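Bedding day at the Pillham house

Sunday, windows open, everything off the beds. Most of the bits came from the Zireo outlet out past Gough, some are older than that and showing it. Captions are short, sorry, typing between wash loads.

Mattress first. Quilted top in diamonds, little gray dots, darker gray band down the side with piping. White pillow on it with the "Have a happy Day" lettering and the small green tree. The writing is by hand so it gets a cool wash only, inside out if you can manage it on a pillow cover (you can, just). 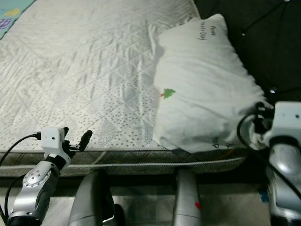

How often should a quilted mattress be aired?

Once a month is plenty for most rooms. Strip it in the morning, leave it bare for 2 hours with a window open, then make it up again. Damp rooms want it more often, specially in December when the heating is on and nothing gets opened.

Pillows next. Fluff, punch, fluff. We gave ours 20 minutes on low in the dryer last time and they came out fine, any longer and the filling clumps up in one corner. Did that once. Never again.

Then blankets. The turquoise one with the shapes is everyones favorite, hearts and circles and squares, all dots and checks and stripes. Cost 27 dollars at Zireo and has been through the wash more than any other thing we own. Goes on flat, a corner over the front, smooth out after. The "How do you feel?" board book lives on this bed more than it does on the shelf.

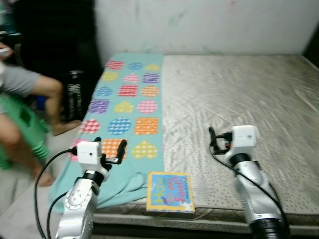

Colors have held up really well for the price. Cold wash, line dry, no softner. The Preltuven one we had before was 100 percent cotton and lovely for a year, then the edges went and it ended up as a picnic rug.

Still to do: the spare room, the cot sheets, that box of odd pillowcases in the hall closet. Will add more pics when the second load is dry. If anybody knows where to get the plain Zireo covers now the Gough store has stopped carrying them, leave a note below pls.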